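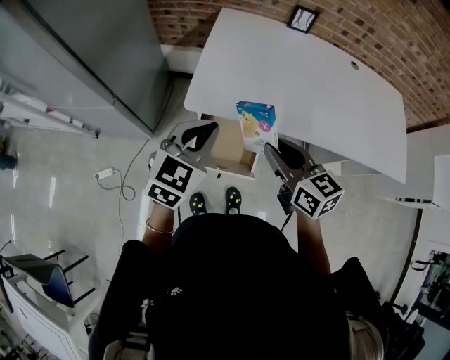
Hand-held grippers in use at a white table, with marker cubes fitted.

Recording with hand-held grippers: frequently asked questions

These answers explain the Gisari house rules for manual recording sessions. They apply to staff, students and visiting operators alike, and should be read together with the session sheet for the task concerned.

Who may operate the grippers?
Any person who has completed the Modeck induction and signed the operator form. The induction lasts 70 minutes and must be repeated after a break of 18 months or more.

How long may one session last?
No operator may record for more than 28 minutes without a rest. The rest is taken away from the table, with both grippers set down. Recording ends at 1800 each day, and tasks still open at that hour are marked as incomplete.

What must be checked before recording begins?
Every marker cube must be firmly fixed, with its printed faces clean and free of scratches. Fingers should open and close fully. A cube that has been knocked is to be reported before it is used again, even if no damage can be found.

May the operator's hands cover the markers?
Brief covering is accepted. If a cube stays hidden for most of a movement, the attempt should be repeated and the first one flagged on the session sheet.
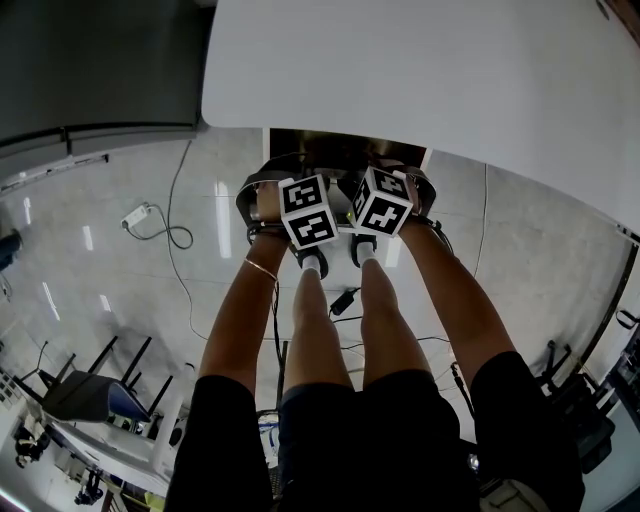
Mapplebeck Safe Practice Team

What are the rules on cables and power strips?
Gripper cables should hang freely and be long enough for the full reach of the task. Power strips and adapters are to be kept clear of the operator's feet. Loose cable should be coiled and moved to the wall side before the first attempt.

Is there a dress code?
Closed shoes are required. Bracelets and watches are permitted provided that they sit close to the wrist and do not touch the gripper straps. Long sleeves should be rolled back.

May I use my own boxes and cartons?
Yes, if they are entered in the Vutano item list beforehand. Glass, open liquids and anything bearing a private name or address will be refused.

How do I report a fault or a near miss?
Stop recording, set the grippers down and complete the yellow form at the sign-in desk. Reports are read every morning. An operator will not be marked down for stopping a session early.

Can the rules be varied for a particular task?
Only in writing and before the session. Requests should be sent to the Safe Practice Team with a copy of the session sheet. The next review of these rules is due in December.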